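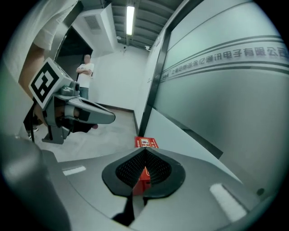

Drarnholm College should stop grading student essays on the opening paragraph alone. Under the current rubric, 14 of the 56 available points depend on an introduction written before the argument has been worked out. Students learn to polish a first page and neglect the evidence that follows. In her response to the draft policy, Ruxandra Radu defends the rule as a guard against vague writing. Her concern is fair, but a full draft, read to the end, would answer it better.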